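Speaker Notes: The Bed Is Not a Shelf – Clearing and Resetting a Bedroom in One Pass

Posted Mar 8, 2026, by the Pondesley Home Evenings desk
34 shares | 3 comments

(Start once the coats are off and people have found a chair. Let the chatter run down by itself.)

Good evening, everyone, and thank you for coming out to talk about bedrooms on a night when you could have been lying down in one. I see a few faces from the kitchen drawers talk last May, and I hope those drawers are still closing. If they aren't, come and find me by the coffee afterward and we'll have a word about potato mashers.

Tonight is a smaller subject, and in some ways a fonder one for me. I want to talk about the top of the bed. I don't mean making it, or at least not yet. I mean everything that ends up on it between the time you get up and the time you want to get back in – the toys, the half-folded shirts, the book, the charger, the bag you put down when you came in and meant to deal with after supper.

(Pause. Somebody usually laughs at the bag.)

I grew up in a house where the bed in the back room was the landing place for everything we owned. My grandmother called it the ferry, because things waited there to be carried over to the other side, and some of them waited years. When I moved to my first apartment in Pondesley I did exactly the same thing, except that I only had the one bed, so at eleven at night the whole pile went onto the chair, and at seven in the morning the whole pile went back. I did that for longer than I'd like to tell you.

What changed it for me was a basket. It was a plain one from the Gallardo hardware store on the corner, and I bought it for potatoes! It sat on the end of the bed while I looked for somewhere to put it, and without really deciding to, I started dropping things in.

(Hold up the basket from the table. Let the front row pass it around if they want to.)

So the method, such as it is, goes like this. You put the basket on the bed, up toward the head, where your hand travels over it anyway. You pick up one thing at a time and put it in. You don't sort, and you don't leave the room. The moment you walk a sock to the sock drawer you will notice the drawer, and then you're doing the drawer, and the bed is still covered at bedtime.

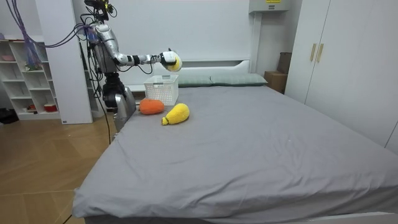
Does the basket have to be emptied the same night? It's best if it is, but a basket left on the floor until morning does no harm as long as it doesn't go back on the bed.

(Take any other questions on the basket now, or they'll come up all evening.)

A word about which basket. I like one with low sides and smooth edges, since a rough wicker one will pull at a knitted blanket and then you have a second job. Mine is light enough to carry in one hand when it's full, and I'd make that your test in the store. People buy them too big. A big basket is a very comfortable place for things to live, and I've had letters about baskets that hadn't seen their own bottoms since spring.

Now the sheet. Once the bed is clear, run your flat hand from the middle out to each side, and tuck the corners again if they've crept up. If you have a fitted sheet it'll take you less time than it takes me to say so. A few soft creases are fine. I used to iron mine, and I can report that the person sleeping on them never once remarked on it, and that person was me.

Pillows go up against the headboard last. Give each one a shake from the short end and set it down with the opening facing away from the door, which is my grandmother's rule and has no reason behind it that I ever discovered. If your two pillows aren't the same size, don't fret. Put them where your head wants them.

(Slow down here. This is the part people write down.)

When the bed is done, then you carry the basket around the room, and only then. Start at the shelves, go along the wall, and finish at the door with whatever belongs elsewhere in the house. I had our Tasero Street group try this for a month, 34 households, and what I heard over and over was how much nicer the walk was with the bed already finished behind them – you've had your reward early, and the rest is just a stroll with a basket.

For those of you with children, let them do the dropping in. They're very good at it and they like the round things best. The walking around can come when they're older, or when they want something from you.

We have 100 printed sheets at the back with the steps on one side and room for your own notes on the other. Please take one for a neighbor. The Truvis Room has us until nine, and the chairs need to go back along the wall, so if you're strong in the arms, stay by me at the end.

(Leave the basket on the front table for anyone who wants to try the weight of it. Coffee is through the double doors, and the decaf is the pot with the tape on the handle.)

3 comments | Share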